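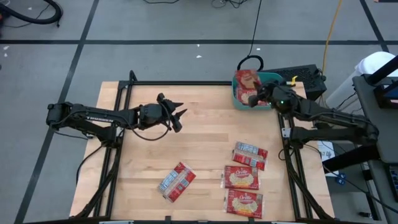 Chapter 7

Shelf Life: How Food Learned to Wait

Before you read

Open the nearest kitchen cabinet and find the oldest thing in it. Write down what it is, when you think you bought it, and whether you would eat it for money. Keep the note. You will need it again at the end of section 7.4, by which time you may have changed your answer.

7.1 The problem with dinner

Food wants to stop being food. This is the central difficulty of the whole subject, and most of what we call cooking, packing, shipping and shopping is an attempt to delay it. A strawberry has a few good days. Milk left out on a warm afternoon has less than that. Grain does better, provided the mice haven't heard.

For most of history people handled this by eating things quickly or by doing something drastic to them. They salted fish until it could be stacked like lumber. They buried butter in bogs, where some of it was forgotten and dug up centuries later by people cutting peat. They smoked meat, dried apples, pickled cabbage and let milk go bad in a controlled way, then called the result cheese and charged more for it.

All of these methods were worked out by trial and error, and the errors are not well recorded, the people who made them having been in no condition to write anything down.

This chapter is about the period when waiting became the normal state of food. Most of what an American household eats now has spent more time sitting still than it spent growing. It has sat in a silo, a tank, a warehouse, a truck, a back room and a cupboard. We will follow it through each of these places, and we will ask who pays when it sits too long.

7.2 What "shelf life" means

Shelf life is the length of time a product can be stored and still be fit to sell. Notice the last word. A cracker past its shelf life has not usually become dangerous. It has become disappointing, and disappointment is bad for repeat business.

Four things do most of the damage to stored food: moisture, oxygen, light and heat. Living creatures do the rest. Different foods fear different enemies. Potato chips fear oxygen, which turns their oil rancid, and moisture, which turns them into something like a damp postcard. Honey fears almost nothing. Bread fears mold, and it also goes stale, a separate process that has less to do with drying out than most people think. The starch in the crumb slowly rearranges itself into a firmer form, and it does this faster in the refrigerator - a fact that has started arguments in a great many homes.

The date on a package is a different matter from shelf life, although the two are related. In the United States, with the exception of infant formula, federal law does not generally require a quality date on food. The dates you see are mostly the maker's own guess about when the product will stop tasting the way the maker would like. "Best by" is advice about quality. "Sell by" is a note to the store. Neither phrase was designed with the shopper in mind, and shoppers, finding them there anyway, have treated both as a deadline.
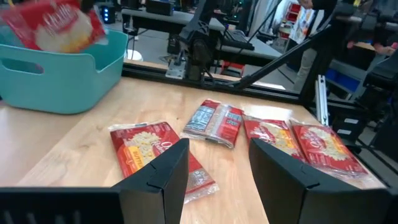
Dry snacks are a good place to begin because their chief requirement is so modest. They must be kept as they are. Popcorn is the odd one in the group, and it is worth a closer look. A kernel needs a little water inside its hull. When the kernel is heated, the water turns to steam, the pressure builds, and the hull finally gives way. Dry the kernel out and the steam never gets strong enough. What you have then is the hard little object at the bottom of the bowl, waiting for a dental filling. So a popcorn seller must keep moisture in, while the potato chip seller two feet down the aisle is spending good money to keep it out.

7.3 The Skosta warehouse

Numbers make more sense when they are attached to something, so from here on we will use a grocery distributor called Skosta. Skosta buys packaged food by the truckload and sells it by the case to small stores. It owns a warehouse, a fleet of delivery trucks and a large number of opinions about pallets.

One of its suppliers is Kokkinos, which makes crackers. A Kokkinos cracker has a shelf life of 60 weeks from the day it is baked. That sounds generous. But Skosta's customers refuse to accept any case with fewer than 24 weeks left on it, on the reasonable grounds that their own shoppers are fussy. The cracker therefore has 36 weeks in which to leave the bakery, cross the country, sit in the warehouse and get on a truck. Once that time has passed it is still a perfectly good cracker. It has merely become unsellable, at least at the full price.

The gap between "still good" and "still sellable" will come up in every section of this chapter. Whole businesses live in it. Sinura, a discount chain we will meet in section 7.5, buys almost nothing else.

Key terms

Shelf life: the time a product can be stored and remain fit to sell.

Stock rotation: moving older goods forward so that they are sold first. Simple to explain and widely ignored by anyone stocking a shelf at the end of a long shift.

Shrink: goods a business has paid for and cannot sell, whether spoiled, broken, lost or eaten by staff.

Water activity: a measure of how much of the water in a food is available to microbes. Jam contains plenty of water, but the sugar has already spoken for most of it.

Try it

1. Choose 2 packaged foods from your kitchen, one that should stay dry and one that should stay moist. Describe what the package does to help each of them.

2. Skosta receives a shipment of Kokkinos crackers 12 weeks after baking. How many weeks does it have to pass them on to its customers?

3. A store manager puts new boxes in front of old ones because it is faster. Who loses money, and when do they find out?

Section 7.4 turns to the package itself, beginning with the tin can, which was in use for decades before anyone got around to inventing a decent can opener.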